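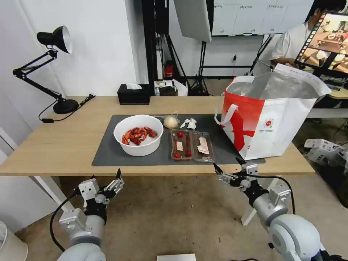

Packing up the crayfish supper

November 8, 2022
By Marisol Begay

Print this item | E-mail this item

The Plakau supper club has served crayfish every fall since 1971, and the question members send in most often is what to do with the food when the meal is over. Ayman Fahmy, who has run the kitchen for the last few seasons, went through his routine with us.

He starts with the bag. An insulated shopping bag should be open and standing at one end of the table before anyone touches a dish. A dark mat under everything saves wiping the wood, and a box of tissues goes at the back within easy reach.
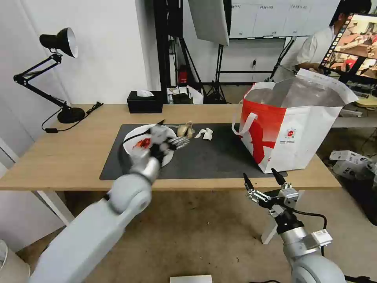 Plates come next. Take the forks and spoons off first and keep them together, then scrape the red sauce and bits of shell into the trash. Used napkins go the same way. Bread that was left out on the table should be eaten that night or thrown out – Fahmy does not send it home with anyone.

The crayfish themselves stay in a plain plastic bowl until the table is clear.
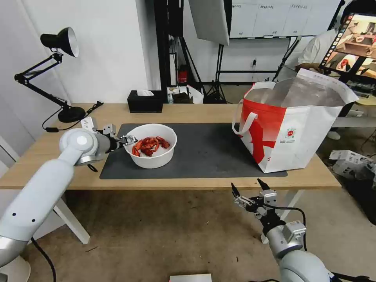 Claws poke holes in thin plastic, so he uses a tub with a hard lid for anything going into the bag. Tomatoes and sliced items travel in their own small tray, away from the shellfish. Onions can go in whatever wrap they came in.

Put cold packs in the bottom of the bag and take it straight home to the refrigerator. Fahmy rinses the liner with warm water the next morning and leaves it open to dry – a closed bag will smell by noon.

The next supper is in December at Flalgate Hall. There are 60 seats, and members may bring one guest each.

Recent items
Flalgate Hall kitchen hours
Soup night at Ilatton
New tables for the dining room
Bread class with the Woldegiorgis bakery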